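Small Bins, Smaller Trash: notes for the Fumbridge library evening talk
Mon 23 March

(Slides are up already, so just start. Water is on the left. Slow down!!)

OK so hi everybody, thanks for coming out on a Monday. I'm going to talk for twenty minutes or so about household trash, and I promise it's more fun than it sounds, mainly because I got it so wrong for so long that there are stories.

Start with the kitchen bin story. When I moved into the apartment on Kemeys Street I bought the biggest bin I could carry home. My thinking was, bigger bin, fewer trips down the stairs. And that worked great for the stairs! But a big bin is a place where you stop looking. I'd throw in half a loaf, a jar with an inch of sauce still in it, the envelope, the box the envelope came in, and it all went down into the dark and I never thought about it again until the bag split on the second landing. (Pause here, people usually laugh at the landing.)

So in January I swapped it for two little ones. One for food scraps, one for everything else. That's the whole idea of this talk, you could go home now, but please don't, there are cookies.

NEXT SLIDE, the notebook page

I kept a notebook for 16 days. I wrote down every single thing I threw out and why. Don't read the page out loud, my handwriting is terrible and it takes forever. Just tell them the things that surprised me:

- Bread. So much bread. I was buying a loaf for a person who eats toast twice a week. I freeze it in slices now.
- Herbs. I'd use a pinch of parsley and then watch the rest go to slime in the drawer.
- Sponges. I was tossing them the minute they looked tired. Now a tired sponge gets cut in half and does the bathtub, and after that it does the bike, and then it goes.
- Packing stuff from online orders, way more than I would have guessed.

Ask the room here: what would be in your notebook? Give them a minute, somebody always says coffee pods. If they say coffee pods, go straight to the coffee bit. If not, skip it, it runs long.

Coffee bit: I drank pod coffee for years, and I figured mine up one night at roughly 1000 pods before I quit. I'm not here to take away anybody's coffee. I bought a secondhand moka pot and I burn it half the time and I still like it better.

NEXT SLIDE, the bags

Bags! People get really worked up about bags. I tried the thin Trukitz ones and they were too skinny for my bin, so the top kept sliding down inside and I'd be fishing it out with a fork. Then I tried the Fisico liners, roll of 200, and they were too big, so I had a great floppy skirt of plastic all around the outside. I went with the floppy skirt. Too big you can fold over. Too small you can't do anything about.

Measure around the rim with a piece of string before you go to the store. Bring the string. I'm serious, bring the string with you.

Also mention the smell question because it always comes up. Small bins get emptied more often, so mine smells less than the big one did. In summer I keep fish skins in a tub in the freezer until trash night. Label the tub. (Tell the soup story only if we're running early.)

NEXT SLIDE, what didn't work

The worm box, four months, I don't want to talk about it but I will if asked. Saving jars, I ran out of cupboard. Washing out zipper bags, I do it for about a week every time I get motivated and then there are wet bags hanging off everything in the kitchen and I give up.

And the bit about roommates and families. If you live with other people, put the two bins where the old one was. Same spot. I moved mine across the room at first and for a week I kept walking over to the old corner and dropping tea bags on the floor.

Wrap up with the homework: 16 days, a notebook, a pen on a string. Then questions, then cookies. Leave the last slide up while people are milling.

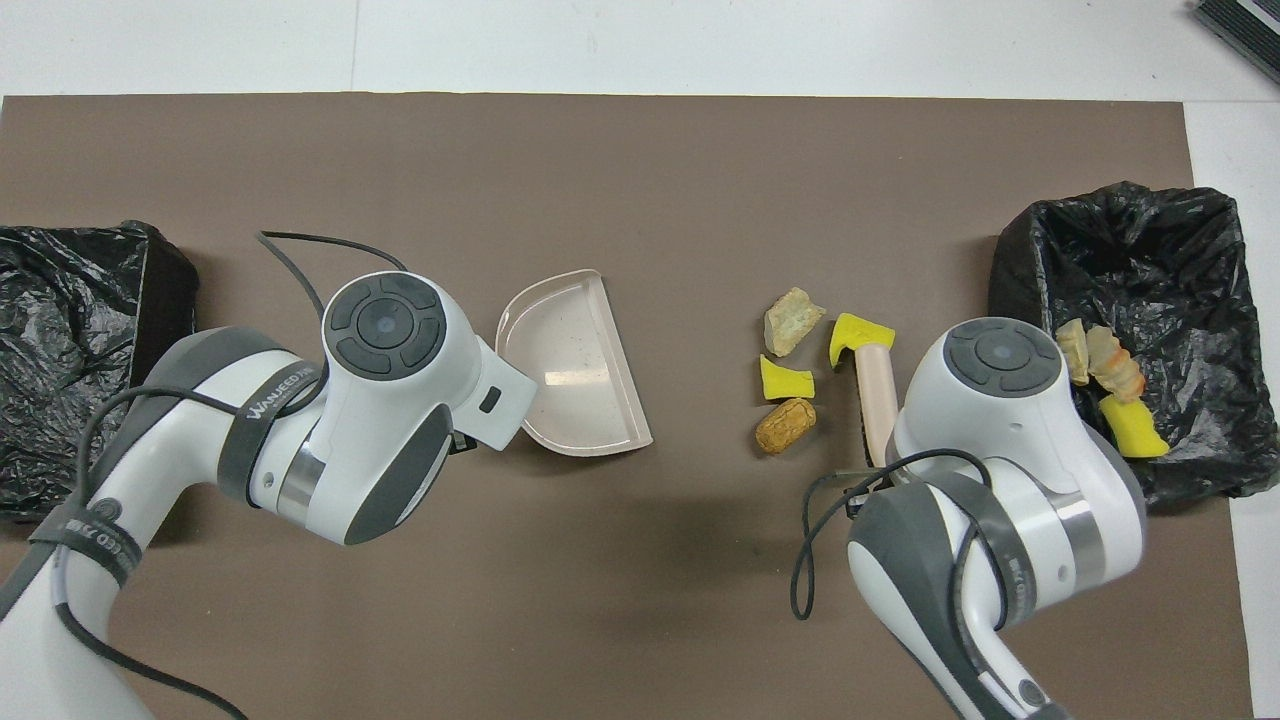 Wyn Skyrme: I did the notebook after hearing this and gave up on day five, but the bread part got me and I've been freezing mine in slices ever since. Does the half sponge trick work with the kind that has a scrubby side? Mine peels apart as soon as I cut it.

Recent talks
Mending a Zipper Without Crying
What I Learned From One Tomato Plant
Soup From the Back of the Fridge
Sharing a Laundry Room With Strangers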